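Histoire des techniques décoratives – séance 6
Le placage et la marqueterie, notes de cours

Bon, on reprend là où on s'était arrêtés, c'est-à-dire au milieu des bois indigènes. Je vous remets mes notes à peu près dans l'ordre où je les ai dites.

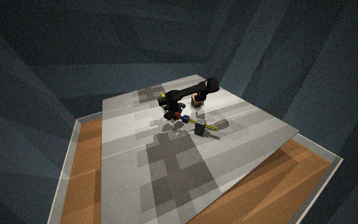
1. Plaquer, ça veut dire quoi ?

On colle une feuille de bois mince sur un support plus ordinaire, qu'on appelle le bâti. Au XVIIIe siècle la feuille est sciée à la main et fait souvent plus d'un millimètre. Le placage tranché moderne est bien plus fin (comptez 2 mm au moins pour du scié ancien de belle qualité, j'insiste, on me l'a encore raté dans les copies). Le mot « plaqué » est devenu péjoratif avec le meuble industriel, et ça m'agace un peu, parce que les plus belles commodes Louis XV sont plaquées !

2. Le fil et la lumière

Le même bois, tourné de quelques degrés, change complètement de ton. C'est tout le principe du frisage : on oriente les feuilles pour que le fil dessine le motif, en ailes de papillon, en pointes de diamant, en fougère. Krisztina Farkas, qui m'a appris à regarder un meuble, me faisait tourner autour avec une lampe de poche. Faites pareil au musée – enfin, demandez au gardien d'abord.

3. La technique Boulle

On superpose deux feuilles, laiton et écaille par exemple, et on les découpe ensemble. On obtient donc deux décors : la partie (fond d'écaille, motif de laiton) et la contrepartie (l'inverse). Les meubles allaient souvent par paires, ça tombe bien. Attention, le laiton se dilate et l'écaille beaucoup moins, d'où les filets qui se soulèvent dans les salons trop chauffés.

4. Les colles

Colle d'os, colle de nerf, colle de peau : toutes réversibles à la chaleur et à l'humidité. Je reviendrai là-dessus en juin avec Kálmán Mészáros, qui restaure chez Jallier et qui apportera ses échantillons (185 essences, il ne les sortira pas toutes, rassurez-vous).

Pour la prochaine fois : lire le chapitre sur les bois teintés et me rendre le croquis d'un frisage, au crayon, annoté. Ceux qui n'ont pas encore choisi leur meuble, écrivez-moi vite.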